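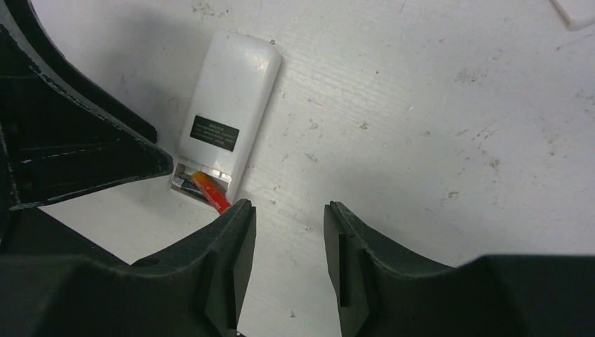
Wrist cam, remote face down, battery cover off. Red/orange cell tilted, end sticking out.

Saturday, December 25, 2021

Battery insert task, Simex arm. Stopped on force fault at episode 3897. Limit is set to 60 N, log says it tripped on the way down. Cell never seated, gripper opened by itself after the fault — it should hold. That's the part I don't like.

Restarted the controller, same thing two tries later. Opens on every protective stop. Went back thru the log, first one like it is 2559, so this has been going on a while and we missed it.

Tharun thinks the Orakzai config got overwritten in the October update, default there is release on fault. Havent checked yet.

Until fixed: no hands near the fingers after a stop, E-stop first. Pulled the cells by hand with power off, no dents I could see, binned them anyway.

To do — diff config against the old backup, ask Fahad who changed it. No runs till then.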